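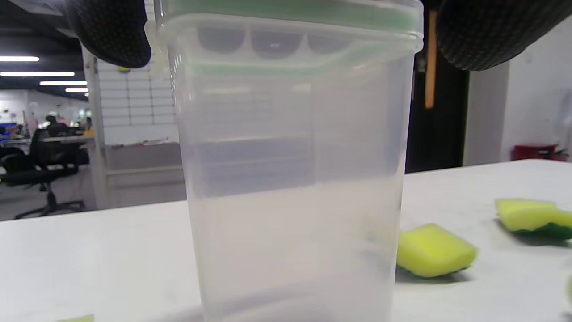 Have you ever tried to teach somebody to tie a shoelace using only words? It's really hard! You end up saying "no, look, like this" and doing it yourself. Teaching a robot can work the same way, and I got to see it done at the Brandance open day in Skernden.

The job of the day was tidying sponges. You pick up a sponge, you put it in the plastic box, you go and get the next one. Easy for you – you've been picking things up since you were a baby. A robot starts out knowing nothing about squashy things. Squeeze too softly and the sponge drops. Squeeze a stiff plastic box the same way as a sponge and it might slip, too.

So people show the robot how, again and again. One showing is called a demonstration, and the team's project (it's called Zisel) wants 2,000 of them just for sponges. I asked if that got boring. The answer was "a bit, after lunch".

There are different ways to do the showing. One is to hold a gripper, a tool with two fingers a bit like a big pair of tongs, and do the job with that. Another is to wear special gloves and use your own hands. 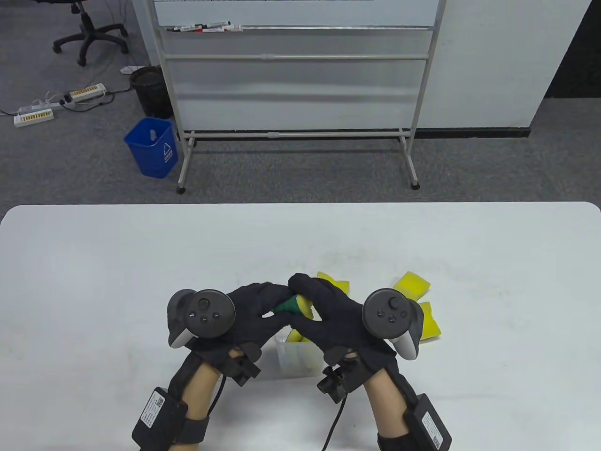

Gloves on, controllers strapped to the backs, and a sponge held in both hands over the box.

Controllers like these are made for virtual reality games, where the game needs to know where your hands are. A robot teacher needs to know that as well! Every twist and reach can be saved as a long list of numbers, and a computer hunts through the lists for patterns. That part is called training.

I had a go with the gripper and I was terrible – my first sponge went on the floor. Visitors aged 9 and over could try it, and everybody got 3 turns.

Something to try at home: put on thick gloves, find a sponge and a plastic tub, and see how fast you can put the sponge away. Then try with kitchen tongs (ask a grown-up first). Which was harder?

The next open day is in August, and they're hoping to move on to socks.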